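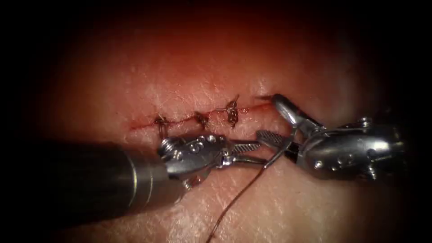 Flotileck – Bench Gallery

Flotileck is a two-arm tabletop rig built in the shared workshop at Skustby. Each arm carries a wristed needle driver on a long shaft, and both are driven from a pair of hand controllers at the other end of the bench. Mabli Samuel did the frame and the motor mounts, Edvin Dahlgren wrote the control code, and I did most of the cabling. We started in August with one arm and a lot of bad ideas about pulleys.

The gallery covers the stitching work. Earlier pages have the frame, the motor boxes and the first wrist, which we scrapped.

Page updated April 2025.

Wrist and cables

The jaws and the wrist are pulled by thin steel cable that runs back down the shaft to the motor box. Each cable has to be tensioned by hand. Too loose and the jaws lag behind the controller, too tight and the wrist jumps when it changes direction. The left arm took 12 tries before it would hold a steady angle. The right one went faster, mostly because Mabli had made a proper clamp for the cable ends by then.

The motor box is screwed to the frame with four bolts and comes off as a unit. If you are copying the design, leave space behind it for a wrench. We did not.

Tying

A knot needs both arms close together, one making the loop and the other reaching for the tail. It is the hardest thing we ask of the rig. The controllers are scaled 4 to 1, so moving your hand 20 millimeters moves the tip five. At 1 to 1 the tips knocked into each other all the time. There is no force feedback, and you judge the pull on the thread by eye.

Interrupted stitches along a straight cut, with thread running to the lower right driver and the left jaws open beside the first knot:

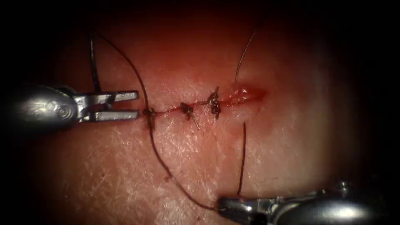

Frauke Kleinschmidt wrote to ask why we stayed with cable drive when small servos in the wrist would save all the tensioning. She has built a gripper that way at Rundach and says it has needed no adjustment since she closed it up.

We did look at it. The servos we could afford were wider than the shaft, and the weight at the tip made the whole arm sag. Cable keeps the heavy parts at the back. It does stretch, though, and we retension before every session.

Controller code

Edvin rewrote the smoothing filter after the first stitching tests. The old one took out the hand shake but added a delay you could feel. The new one is shorter and lets a little of the shake through – we all prefer it. Log 614 is the first run with it, and all later logs use the same settings.

Still to do

A foot pedal to disconnect the controllers while you move your hands back to a comfortable position. At present that is a key on the laptop, and you have to let go of something to press it.

A cover for the left motor box.

Better labels on the cable ends. Orsolya Kelemen has offered to print them.

Drawings for the clamp and the motor box are in the Flotileck folder on the workshop server. Ask Edvin for access.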